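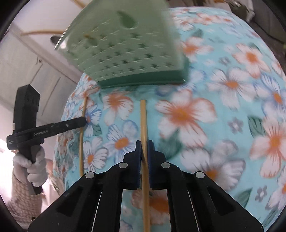 Week 8: What counts as evidence that a household habit is "traditional"?

Notes for the second-year option, Everyday Objects and Their Stories. Read these before the seminar, and bring the Nasambridge extract with you.

1. The trouble with "always"

Most popular writing on the home leans on the word "always". Families in such a place have always eaten from a shared dish. Chopsticks have always been kept upright by the stove. The good cloth has always gone on the table for guests. When you meet a sentence like this, ask who is speaking and how far back they could possibly know. A person of seventy can tell you what her grandmother did, if her memory is good and she was paying attention as a child. Before that she is passing on what she was told, and so are we when we quote her.

I am not saying such people are lying. Memory tidies. Two or three dinners become "every winter", and a habit picked up from a neighbour becomes something the family brought with it.

2. The Nasambridge survey

You will see this quoted everywhere, usually as proof that table customs hardly change within a family. Look at how it was done. Households were sent a form asking whether they laid the table "in the way your parents did". They could tick yes or no. Of the 2000 forms sent out, the report does not say how many came back, and I have looked in both the main text and the appendix. Nor was there any check on what people did at mealtimes. What we have is a record of people saying they are like their parents, which is interesting in its own way and should be used for that.

Vilém Vaněk defends the survey in his reply (in the reading pack). His case is that a rough measure is better than none. I would want to know why. A rough measure that leans one way can leave you worse off than before you started, and this one leans heavily. Who ticks "no" on a form like that?

3. Shop catalogues

Catalogues look like firmer ground. They are dated, they have pictures, and they don't depend on anyone's memory. The Tristico kitchen lists are the set we shall use. But a catalogue tells you what a shop hoped to sell. The Tristico lists show a great many matching sets for the table, and it is tempting to conclude that people owned matching sets. Plenty of kitchens hold one plastic holder, a mixed handful of cutlery, and chopsticks from four different packets. Odd survivors like these seldom make it into print.

Watch also for the word "authentic" in catalogue copy. Paju used it for a range of bowls and then, two pages on, for a bottle opener.

4. Interviews, and how to spoil them

Roman Sowa's interviews are the best source on this course, and they still have faults. He asks long questions. In one transcript the question runs to 30 lines and the reply is "Yes, I suppose so". He then quotes the reply in his chapter as though she had said all of it herself. Compare the transcript with the chapter before the seminar and mark every place where his words have turned into hers.

When you do your own interview:

Ask about a particular meal, as recent as possible.
Let the silence go on.
Do not say "traditional" before they do.
Write down what they were unsure of, in their own words.

5. For the seminar

Pick one object from your own kitchen and write a page on it. Keep apart what you know, what you were told and what you have assumed. Most people find the third pile is the largest. Do not research the object beforehand — I want to see how far you get without help, and where you start guessing.

Pages are due by noon the day before we meet. The April deadline on the old course sheet is wrong.

Comments

zollix_reader: Bit hard on Vaněk? He does admit the form was badly worded, in the second footnote.

M. (second year): Can the object be something we've borrowed, or does it have to be ours?

Course tutor: Borrowed is fine. Say so on the page. And yes, he admits it in the footnote, then goes on using the figures in the main text, which is my complaint.

oldstudent: Did this option years back. I still can't read a cookbook introduction without getting cross.

M. (second year): Thanks. Doing my aunt's rice pot. She says it's always been in the family, so I've started a third pile already.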